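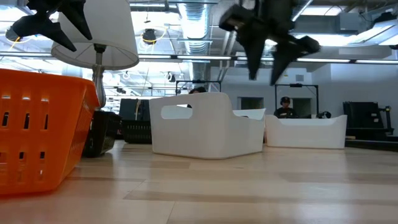
Workshop Tips: Showing a Two-Arm Bench How to Sort and Stack

If you can put the shopping away, you can teach a robot to do it, but the first day on the controls is usually a poor one. These tips come from the Kedham workshop, where we run household tasks on a pair of arms and record them being driven by hand. They suit anyone with a two-arm bench at a school, a makerspace or the back of a garage.

Do it with your own hands first

Stand at the bench and do the whole job yourself, slowly, three or four times. Use a thumb and one finger on each hand and tuck the others away. You'll find out quickly which parts of the job you normally do with your palm or your forearm. Those parts need a new method before you pick up the controls.

Write the steps on a card. If the card runs past eight lines, split the job into two.

Choose things with an edge

Baskets and tubs are good beginner objects. They have rims, and a rim is easy to pinch. Mesh or slotted sides give you a second place to grab if the rim is awkward. Smooth round things such as apples and tins can wait until the second week.

Stacked tubs are harder than they look. Two that have been pushed together hard will come up as one, so drop them together loosely, or put a folded strip of paper between them while you're learning.

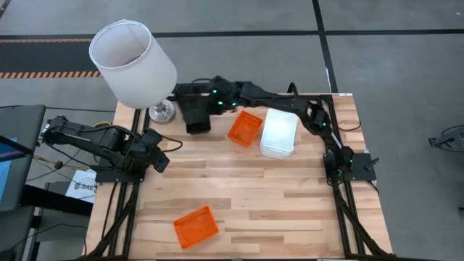

832 words

Lay out the table before you start

Leave clear wood at the front. On a setup like this one, with an arm on each side of the table, the open space is where you'll do most of your turning and setting down. Put one basket well out on its own and you can approach it from any angle.

Tall things belong in a corner. We keep a table lamp at the back left, partly as something the arms must learn to work beside. It does catch people out. When the right arm reaches across the table, the driver is watching the fingers and forgets the shade. Go up, then across, then down. Say it out loud if you need to.

Mark the starting spot for each object with a dot of masking tape on your first day. After that, take the dots off and start moving things by a hand's width between runs. A robot that has only seen the basket in one spot will go to that spot whether the basket is there or not.

Decide which hand does what

Agree on it before recording and put it on the card. Left holds, right moves, or the other way around. Swapping hands halfway through a batch makes for muddled data, and you'll be the one sorting through it in January.

Hands or remote

There are two ways to show the motion. You can take hold of the arm and push it through the job, or you can stand back and drive it with a matching set of controls.

Pushing is quicker to learn and good for a single short move, like opening a drawer. The drawback is your own body. You lean over the table, your sleeve crosses in front of the cameras, and you can't easily push two arms in different directions.

Remote control takes longer to get comfortable with. Allow a full afternoon. For anything with both arms, it's worth the trouble. Set your stool so your elbows are a little below the controls, and rest them on something padded.

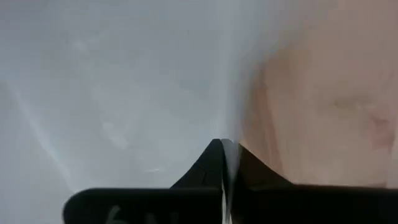 By Borghild Strand, with notes from Marius Dobre

Thin and floppy material

Sheets, bags and film are their own kind of headache. The trick is to pinch a fold. Coming straight down on a flat sheet mostly pushes it around the table. Bring the fingertips in open, close them slowly so the material gathers between the tips, then pause for a count of two before lifting.

Watch the wrist view while you do this and ignore the big view. If there's a ridge standing up between the fingers, you have a fold to lift by. If the sheet still looks flat right up to the tips, open and try again.

Glossy material throws back the lights. Shift a lamp, or come in from the other side, and see if the edge gets easier to find.

Keep the slow bits, drop the dithering

A slow, steady demonstration is fine. One where you hover over the basket making up your mind is not — the robot will learn to hover too. If you get stuck, stop the recording, put everything back and start over.

Small corrections are worth keeping. If you miss the rim, back off and get it on the second go, leave that run in.

How many runs

For a simple pick and place we record 60 before looking at anything. The stacking job took 400. Go in batches of ten and change drivers if you have a second person. Irina Olteanu drives much faster than I do, and having both of us in the set has done it no harm.

At the end of the day

Open both grippers and leave them empty. Wipe the fingertips with a damp cloth, then a dry one. Check that no cable has worked its way under a joint. Write the number of good runs on the back of the card and pin it up by the bench.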